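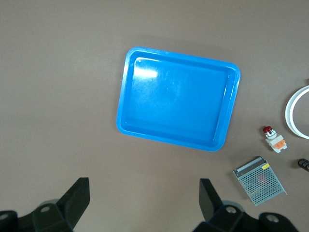

Plumilden go to Plultemitz on Thu 16 December with a place in the league cup semifinals at stake and a lineup that is closer to full strength than it has been since the fall.

Kickoff is at 7:30 p.m. The winner will be at home in the semifinal, with the draw for the other half of the bracket to be made after the last quarterfinal is played.

Plumilden have lost two of their last nine matches in all competitions, both of them away from home. They were held 1-1 at the weekend by Trindano, who scored from a corner in stoppage time after Plumilden had led for most of the second half.

Head coach Clem Mudgway made five changes for that game and is expected to bring most of his regulars back. Left back Sýkora trained with the group on Monday and Tuesday and should start for the first time since he hurt his hamstring in October.

"He's fit and he wants to play," Mudgway said. "Whether he can go the full 90 is another question. If it goes to extra time I'd probably need to look at it."

The club will be without their second-choice goalkeeper, who has a broken finger. An 18-year-old from the youth team will be on the bench.

Plultemitz come into the tie in better form than their league position suggests. They are 13th, but have won three in a row and have not given up a goal at home in more than a month. Captain Clem Rakena has played every minute of that run in central defense after spending the early part of the season in midfield.

Rakena, who had two years at Plumilden before moving on, said the switch had been easy enough.

"I played there as a kid, so it's not new," he said. "You see more of the game from the back. I still know a few of their guys, and I know how they like to play out from the goalkeeper, but they know me too."

The two sides have met once already this season. Plumilden won that league game 2-0 in front of their own fans, with both goals coming in the first 17 minutes. Plultemitz had a man sent off just before the break and did not have a shot on target.

Their coach has changed the shape of the team since then, going to a back three with Rakena in the middle of it. The wide players push up when they have the ball - most of the goals in the recent run have come from crosses - and Plumilden's fullbacks are likely to be busy.

Plultemitz have no new injuries. Their leading scorer was taken off at halftime on Saturday with a sore ankle but has trained since and is in the squad. The defender who was sent off in the first meeting served his ban long ago and is available.

Plumilden have sold all 676 tickets in their away section. Supporters without a ticket are asked not to travel, as there will be no sales at the visitors' gate. Home tickets are still on sale for the east stand and the covered terrace, and can be bought at the ground up to kickoff.

The parking lot behind the north end is closed for drainage work, so fans coming by car should use the lot at the train station, a ten-minute walk away. Gates open at 6 p.m.

If the score is level after 90 minutes there will be 30 minutes of extra time, followed by penalties if needed. Each team may use one extra substitute in extra time.

Plumilden are back in league action on Sunday, when they are at home. Plultemitz do not play again until after the holiday break.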